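Yaa Agyeman, Support Desk
April 2012

Ticket 702 — Intermittent loss of access to the bookings database, Hendon office
Status: Closed
Raised by: Jocelyn Umali, Bookings
Assigned to: Montri Sukprasert

Summary of the fault

Staff in the Hendon bookings office reported that the Limska database was refusing new entries at irregular times during the morning. Existing records could be opened and read. Attempts to save a new booking returned the message "Record locked by another user", including when only one member of staff was signed in. The fault affected 11 of the 14 accounts in the office. The remaining three accounts belong to staff who have read-only access and would not have met it.

Log of work

Entry 1 (M. Sukprasert). Contacted the caller and confirmed the wording of the message. Asked that all users sign out together and sign in again one at a time. The first four users saved a test booking without difficulty. The fifth received the message. Signing the fifth user out did not release the lock.

Entry 2 (M. Sukprasert). Checked the list of open sessions. Several sessions were shown under accounts that had been signed out the previous evening. These were closed by hand and service was restored. The caller was advised that the fault might come back and was asked to note the time if it did.

Entry 3 (J. Umali). The fault has come back at 9.40. We are keeping bookings on paper and will enter them afterwards. Please note that the Ventura group booking must be confirmed today.

Entry 4 (M. Sukprasert). Stale sessions found again, and closed. The Ventura booking was entered from the support desk on the caller's behalf and the reference passed to her by telephone. Ticket raised to second line.

Entry 5 (C. M. Tan). Reviewed the settings on the database. The idle time limit had been set to zero, and the software treats zero as "never". Sessions left open by a closed window are therefore kept without end. The limit on total locks is 1,000, and the log shows this figure being reached shortly before each report. Read-only accounts do not take locks.
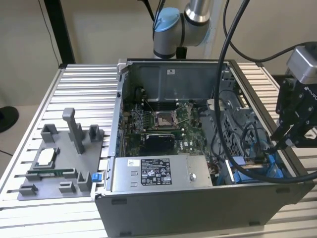
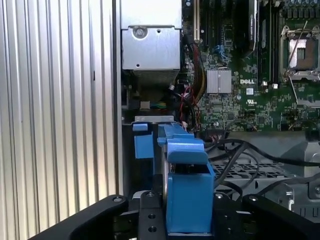
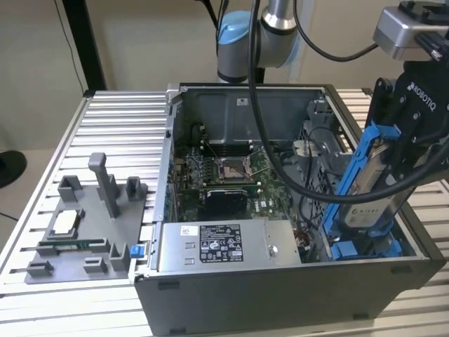

Desktop computer with the side panel off.

HENDON — July. An earlier note on the shared drive, found while the settings were being reviewed, states that the idle limit was changed at the request of the bookings office after staff complained of being signed out while on the telephone to customers. The note does not record who approved the change. It should have been entered in the change register and was not.

Entry 6 (C. M. Tan). Proposed an idle limit of 45 minutes. Caller consulted and content with this, provided that a warning is shown before sign-out. The warning is available in the current version and has been turned on.

Entry 7 (M. Dimaculangan). Change approved and entered in the register. The Oner reporting account is to be left out of the new limit, as its overnight report can run for several hours without activity on the session. Please confirm that this has been done before closing.

Entry 8 (C. M. Tan). Confirmed. The new limit was applied after office hours and all remaining stale sessions were cleared. Oner overnight report completed as normal.

Entry 9 (J. Umali). No messages this week. One colleague was signed out over lunch and lost a half-finished entry — could the office be reminded to save first? Otherwise we are happy for this to be closed.

Entry 10 (M. Sukprasert). Reminder sent to all bookings staff. Ticket closed with the caller's agreement.

Contact the Support Desk | Copyright Support Services | Back to top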